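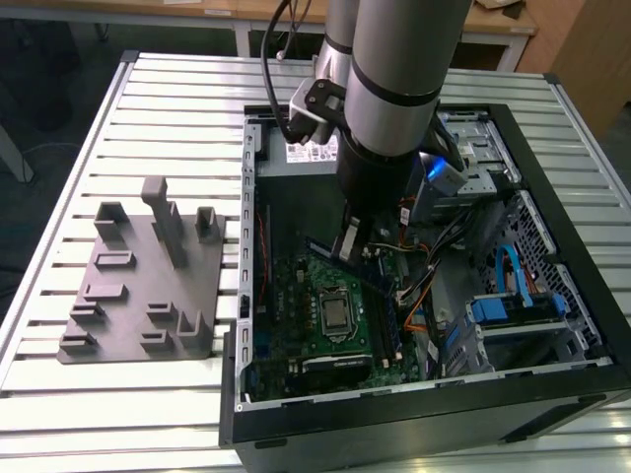

Does the arm know when a memory module has slipped in the fingers?
Only if the finger gap changes by more than the drop threshold, and a module that rotates in the grip barely changes it.

I'm putting that at the top because it was asked three times yesterday in three separate threads. The rest of this is a reply to Narendra, with his message quoted below in pieces.

February 14, 2018
To: the cell list
Re: Module skewed over the board, protective stop on insert

Narendra Jaiswal wrote:
> We had another one on the Lakura cell. The arm picked a module
> from the fixture plate, went over to the tower, started the
> insert move and went into a protective stop. The module had
> turned in the fingers and one end came down on the latch of the
> neighboring slot. The latch is cracked. The module still reads
> fine in the tester but I have tagged it and set it aside.

Please keep the module and the board together, in the same bag if you have one big enough. Dremitz will want both. They sent back our December report because we had shipped the board alone.

> The log says the grip check passed at pick and passed again
> above the case. Grip force was at the normal setting. I don't
> see how it can pass twice and still be crooked.

Both checks are the same check. It reads the finger position and compares it with the expected thickness of the part. A module held by its two faces can swing around the contact point and the fingers stay where they are, so the number looks right. I went through the old logs last night. Out of 655 inserts since the new fingers went on, 7 ended in a protective stop, and all 7 had a clean grip check beforehand.

The camera could catch this, but right now it is only used to find the slot. The picture is taken before the arm moves down and the part is masked out of it. That was a decision from the Medska version of the program, where the part was held in a pocket and couldn't turn. We carried it over without looking at it again. That one is on me.

> Could it be the cable? It has a loop in it and I wondered if it
> was pulling on the bracket when the wrist turns.

I doubt it. A pull on the bracket would move the fingers and the module together, and it would show up as a position error on the joint. There isn't one in the log. Check the slack at full wrist rotation anyway and write down what you find.

> Kwiatkowski's people suggested raising the grip force. I have
> not done it. Should I?

No. Leave it alone. The contact area is what's wrong. The pads are worn at the tips, and more force on a small contact point won't stop a part from swinging. It may also damage the chips on the module. There is a set of new pads in the drawer under the tester.

> Last thing. After the stop I could not back the arm out with
> the pendant, it kept faulting. I reached in and pulled the
> module out of the fingers by hand.

This is the part I want everybody to read. Do not put a hand inside the case while the arm is in a protective stop. The drives are holding position and there can still be force stored against the board. When the part comes free, the fingers can jump. With the drive cage on one side and the power supply on another, there is very little room to get your hand away.

What to do until the program is changed:

1. Press the emergency stop before you touch anything.
2. Wait for the brakes to click.
3. Release the gripper from the cabinet switch, with a second person watching the part.
4. Only then reach in. Lift the part, don't twist it.
5. Reset, go to manual, and raise the arm straight up at 20 mm per second until it clears the case frame.

The fault Narendra got on the pendant is code 156. It means the arm still sees contact force above the limit and refuses to move in any direction, including away. Step 3 clears it.

The cell stays in manual until the pads are changed and I have added a second picture with the part unmasked, taken above the case. I expect to have that ready for a dry run with the scrap board first. Narendra, please send me the full log folder and not only the last file.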